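Re-Oiling a Light Wooden Tabletop

Applies to: solid wood tops with an oil or hardwax-oil finish. Does not apply to lacquer, polyurethane or melamine. If you don't know which finish you have, do the drop test first.

Drop test

Put a teaspoon of water on the top in a spot that gets daily use and leave it for ten minutes. On an oiled top in fair condition the water stays beaded and wipes off without a mark. On a worn one it flattens out and leaves a darker patch that fades within the hour. Lacquer will bead as well, so follow up with a scratch on the underside, using a fingernail-sized piece of 400 grit. Oil gives a fine pale dust with a slight drag. Lacquer gives a white powder and the scratched area goes cloudy.

What you need

Sanding block, 180 and 240 grit paper, one sheet of 400
White non-abrasive pad
Hardwax oil, clear or with a small amount of white pigment
Lint-free cotton cloths, at least six
Vacuum with brush head
Raking light (a desk lamp laid on its side will do)

I used Pluvby clear on my own table and Zundside with white pigment on a test board. The pigmented oil holds the pale color of beech better. Clear oil pulls it toward yellow over the first year. The Nutix applicator pads shed fibers and I went back to cloth.

Step 1. Inspect

Clear the surface and wipe it with a damp cloth, then a dry one. Turn off the ceiling light and set the lamp low at one end. Work across the top in strips. Mark rings, dents and dull patches with small pieces of painter's tape. Check the far corners as well as the middle, and look at the surface from at least two sides. 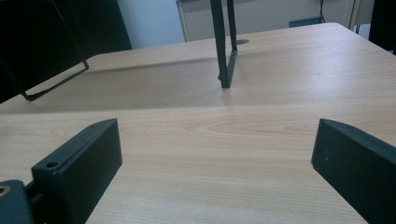 Shadow makes this step harder than it should be. A dull patch in a shaded band is easily missed, and a bright reflection hides fine scratches completely. Move the lamp until each area has been looked at in low, even light, then move the tape if a mark proves to be a reflection.

Step 2. Sand

Start with 180 on the taped areas only. Sand with the grain, using light pressure. Where the grain forms ovals or curves, keep following the length of the board; do not try to trace the figure. Feather each spot out by a hand's width.

Go over the entire top with 240, including the edges. Rounded corners need the paper held in the hand, three or four strokes each. A block will put a flat on them.

Vacuum, then wipe with a barely damp cloth. Leave for one hour. The raised fibers come off with a single pass of worn 240.

Step 3. Oil

Stir the can for two full minutes. Pigment settles at the bottom and shaking does not lift it.

Pour a small amount onto the cloth and spread it along the grain. The coat should look thin. After 15 minutes, buff with the white pad, then remove all excess with a dry cloth. Any oil left standing will cure sticky.

Let it dry overnight with a window open. In August I could apply the second coat the next morning; in cold weather allow a full day. Rub lightly with 400 between coats.

Lay used cloths flat outdoors to dry or soak them in water before disposal. Oily cloths left in a heap can self-ignite.

Step 4. Cure

Light use after 24 hours. No water, hot mugs or table covers for one week. Keep bags and metal objects off the surface for the same period.

Maintenance

Repeat the drop test every six months. If only one area fails, sand that area with 240 and apply one coat, feathered out. Rings that survive 180 grit are below the finish and should be left alone on tops thinner than 3/4 inch.

Rochelle Iwasaki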